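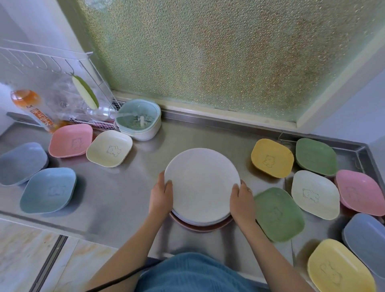
Plate stack and bear bowls on the steel counter, bench setup for the Clumska head unit.

Clumska Head Camera Kit, by Plorkport
Part no. 2812
Status: in stock, ships from the Rezende warehouse
Page updated 06/10/2022

Head-worn camera and cable for recording kitchen handling work, feeds straight into the Vomex arm cell. Same mount fits the arm cell's own head post. Swap takes one hex key.

In the box
Camera head, strap, post adapter
Black cable, 131 cm
Hex key
Spare strap pads
Lens cloth (use this one, not a paper towel)

Setup
Strap snug, camera level with the brow. Tilt down until both hands and the near edge of the counter show in the preview. Run the cable over the shoulder, leave slack at the neck. If it swings in front of the forearm move the clip back one slot. Plug in last.
Stainless counters throw glare. Lock exposure before you start, with the counter filling the lower half of the preview. Big window behind the sink? Lock it again when the light changes.
For plates, two-hand grip, one hand each side of the stack. Keep the bowls spread out on either side so the rims dont overlap in view. Mixed colors are fine, pale ones need the lower gain setting.

Care
Wipe lens before every session. Grease film shows up as haze round bright spots.
Check the cable boot for cracks every 21 sessions. Cracked = replace, do not tape.
Strap pads: hand wash, air dry. No dishwasher.
Dish soap on the housing is OK if its diluted. Keep it off the connector.

Repair
Picture drops out when you turn your head: reseat connector, then swap cable (part 311).
Tilt wont hold: tighten the side screw a quarter turn. Still slips, change the friction washer. Washer comes with the strap pad set.
Fogged lens: send it back. Opening the housing voids the warrenty.

Returns
Include the cable. Units sent without it sit on the shelf untill we get one.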